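Trokar

A small command line timer and study log for people learning to program in whatever time is left over. You tell it when you sit down and when you get up, it writes one line to a text file, and at the end of the week it shows you where the time went.

Current version: 3
Maintainer: Thomas Russo
License: MIT

Why it exists

I started learning Python at 41 with a full-time job and two kids in elementary school. I tried several study trackers and dropped all of them. They wanted an account, or they sent reminders at dinner, or they reset a streak to zero when somebody had an ear infection. I wanted a log that didn't mind if I went missing for nine days.

The first version was 23 lines long and did nothing except append the current time to a file. I used it that way for most of a winter. Everything added since then came from wanting to know something about the log that I couldn't see by scrolling through it.

Requirements

Python 3.6 or later. There are no other dependencies. It has been run on Linux and macOS. Windows works if you use the plain output mode (see Settings), but the bar chart prints badly in the old command prompt.

Installing

Clone the repository, go into the folder and run:

pip install .

Then check that it worked:

trokar --version

If your shell can't find the command, the Python scripts folder is probably not in your path. You can also run it as python -m trokar from inside the folder, and every command below works the same way.

Basic use

trokar start loops
Begins a session with the topic "loops". The topic can be any single word.

trokar stop
Ends the session and asks for a note. Press Enter to skip the note.

trokar week
Prints the last seven days, one row per topic.

trokar add loops 25
Adds a session after the fact, in minutes. This is for the times you read a chapter on your phone in a parking lot.

trokar undo
Removes the last line in the log. It asks first.

If you forget to stop a session, the next start command will tell you one is still open and ask for the real length. It doesn't guess. Early versions cut everything off at two hours, and that put a lot of false two-hour sessions in my log.

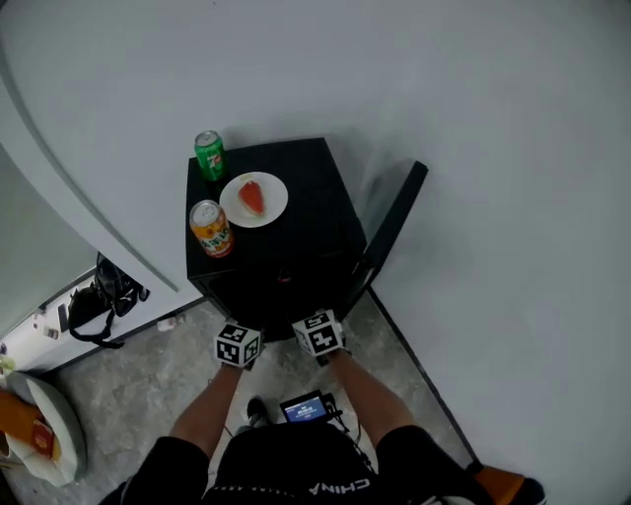

The log file

All data is in one file, trokar.log, in your home folder. Each line has four fields separated by tabs: start time, length in minutes, topic, note. Times are local and are not converted if you travel. You can open the file in any editor and fix things by hand. Lines that start with # are ignored, so you can comment out a session without deleting it.

Notes longer than 200 characters are trimmed when they are saved. If you need more room than that, keep a separate notebook and put the page number in the note.

Nothing is sent anywhere. The program makes no network calls.

Settings

Settings go in a file called .trokarrc, next to the log. All of them are optional.

week_start: monday or sunday. The default is monday.
output: chart or plain. The default is chart.
ask_note: yes or no. The default is yes.
short: the length in minutes below which a session is marked with a dot in the weekly view. The default is 10.

The short setting doesn't hide anything. Short sessions count toward the total like any others. More than half of mine are under ten minutes.

Sample data

The samples folder has a log with 400 sessions in it. It comes from my own file, with the notes removed and a few topics renamed. Use it to try out the reports before you have data of your own:

trokar week --file samples/log.txt --end last

The sample is one person's log and shouldn't be used to draw conclusions about how adults learn to code. There is a gap of several weeks starting in February when we moved house. I left it in so you can see how the reports handle empty weeks.

Known problems

A session that runs past midnight is counted on the day it started. This is on purpose, but some people don't like it.

Topics are case sensitive, so "Loops" and "loops" get two rows.

If the clock changes for daylight saving during a session, the length will be off by an hour. Fix it by hand in the log.

The chart assumes a terminal at least 60 columns wide.

Running the tests

python -m unittest

The tests write to a temporary folder and don't touch your real log. Two of them are slow.

Contributing

Bug reports are welcome, and so are small patches. Please include the line from the log that caused the trouble, with your note removed if it's private. I read issues on weekday evenings after bedtime, so an answer may take a while.

I'm not going to add streaks, badges or reminders. If you want them, the Brilico fork has streaks and reads the same log file. I don't maintain it.

Credits

Auður Vigfúsdóttir wrote the weekly chart and found the midnight bug by studying at hours I can't manage. She also rewrote the parser so that a broken line gives a warning with its line number and the rest of the file still loads.

Changes

Version 3 (July 14, 2019): added undo, the short setting and comments in the log. Removed the two-hour limit.

Version 2: weekly chart, sample data, plain output.

Version 1: start, stop and a text file.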